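21st September
Donations room and workshop, Larnberg house. Entry by N. Cavalcanti

Carried over from last entry: the family for the upstairs flat is now confirmed as two adults and three children, arriving through the Jemura office. Lindalva has the case file. Lease start is unchanged.

Furniture check. Bed frame A (double) had a split side rail. Glued and clamped overnight, then screwed a batten along the inside face. Loaded the center with boxed books for an hour with no movement at the joint. Passed. Bed frame B (single) is missing both center slats. Cut replacements from the pine left over from the shelving job. The old slats measure 71 mm wide and the pine is 2 mm under, which does not matter here. Frame C not started.

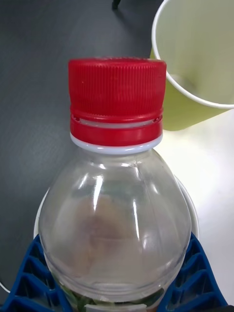

Table lamps: four tested, three passed. The fourth had a cracked switch housing and has been taken off the list. Do not put it back on the shelf. The cord has been cut so it can't be plugged in.

Sewing machine from the Cordeiro parish: runs, but the bobbin tension is far too loose. Backed the screw in a quarter turn at a time until the stitch balanced on scrap cotton. It still skips on denim with the needle supplied. Try a size 16 before blaming the timing. Lindalva thinks the mother in this family did piecework before they left and would like a machine in the flat by the first week if we can manage it.

Inventory. The count in the Foria spreadsheet said 206 kitchen items. The shelf count does not agree. The difference is mostly in flatware, where one person has been entering sets and another has been entering pieces. Changed the column heading to "pieces" and re-entered the flatware rows. Older rows from March are still mixed and I have not touched them. If you need a number for the quarterly report, use the shelf sheet. 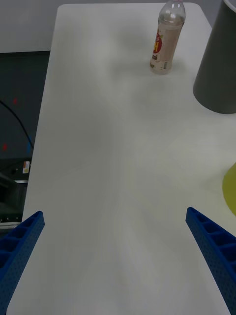 Flat, second visit. Smoke alarm in the hall replaced. Kitchen tap drips at the base, not the spout, so it wants an O-ring and not a washer. Bedroom window sash sticks on the left. Planed the edge lightly and rubbed it with candle wax. The landlord has agreed to pay for the tap parts but wants a receipt with the address written on it.

Keys: two sets cut, both tried in the street door and the flat door. The second set is stiff in the street door. A little graphite helped. The mailbox key is still with the landlord.

School forms. Lindalva has the enrollment packet for the two older children. The district wants immunization records before placement, and the Jemura office has sent them for one child only. She has written again.

Van is booked for the move-in. The stairwell turn is tight for the sofa, so take the feet off first. They are M8 and come out by hand. Bag them and tape the bag to the frame.

Open:
Frame C
Needle for sewing machine, size 16
O-ring for kitchen tap, receipt to landlord
Mailbox key
20 hangers for the hall closet
March rows in spreadsheet (L.D. to decide whether to recount)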